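Search this site Go

3 min read

Demonstration gathering (robot learning)

Demonstration gathering is the patient business of collecting examples of people doing ordinary tasks, so that a learning system has something to copy. Each recorded example is called an episode, and a good episode is usually short -- most run well under 60 seconds -- with one task and a clear start and finish.

Background

Early collections were made by steering a robot arm by hand, a slow and rather tiring way to spend an afternoon. The Hulitville collection, gathered in homes and waiting rooms, moved to recording people's own hands instead, and its first release held 1,524 episodes across 17 kinds of task. The later Lereck set borrowed much the same plan and added kitchens.

Soft materials

Paper, cloth and string are dear to anyone in this field, and also a great nuisance, for they never take the same shape twice. Torn tissue is a favorite. It wrinkles, it sticks to itself, and it sheds little crumbs that a system may or may not learn to notice. Printed square markers worn at the wrists help work out where each hand is while the fingers stay free to pinch and gather. 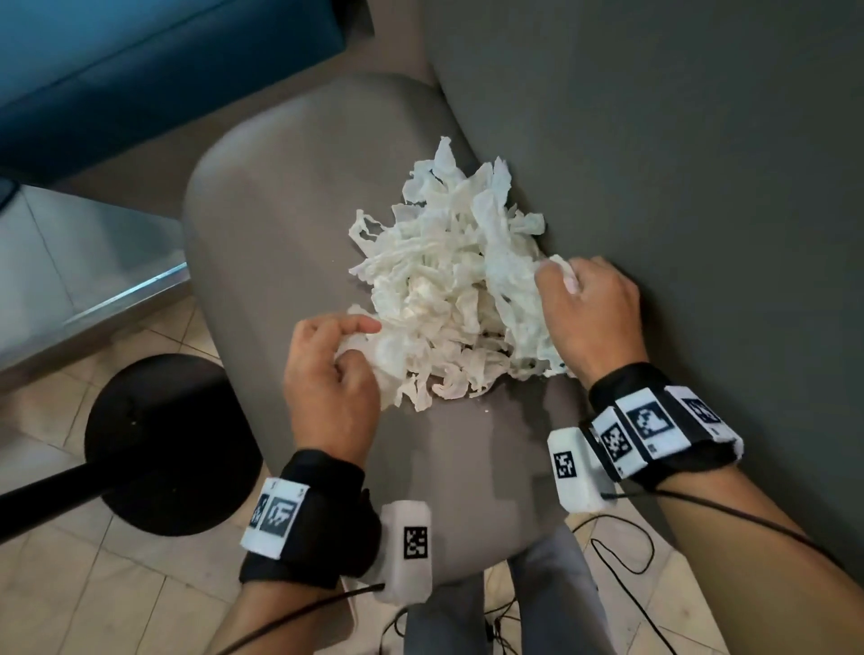
Labeling and review

Finished episodes are watched through and given a plain sentence, such as "pick up the tissue." At Flatimby, reviewers set aside any episode in which the markers are hidden for too long.

See also: Thakur grip notes

4 comments 11 shares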